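Comparing two gripper finger sets on a burger build

Set out the tray and the clear holders, and stand the slices and buns on edge so the fingers can close on them.
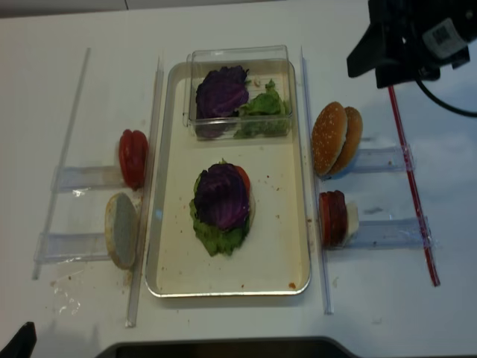
Do I need real food for this?
Foam will do for a first check, but test with real food before you pick a finger set.

Fit the Dalura fingers first. Load the pick points and run at low speed.

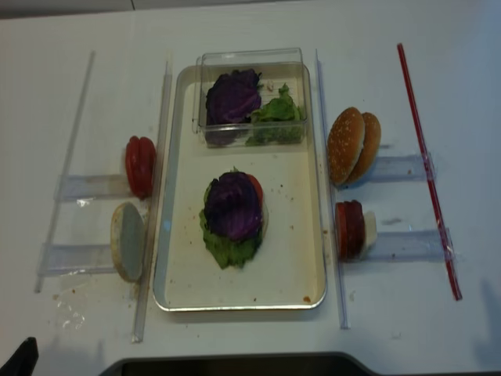
Run 8 builds, then swap to the Zereck fingers — same speed, same holders. Wipe the fingertips between builds. 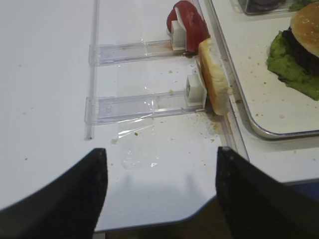 Note each slip in the log. Rhys Mudgway's sheet has a column for torn leaves too.
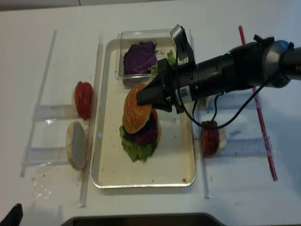 Check the release height last. Lower it in small steps until the top bun stays put.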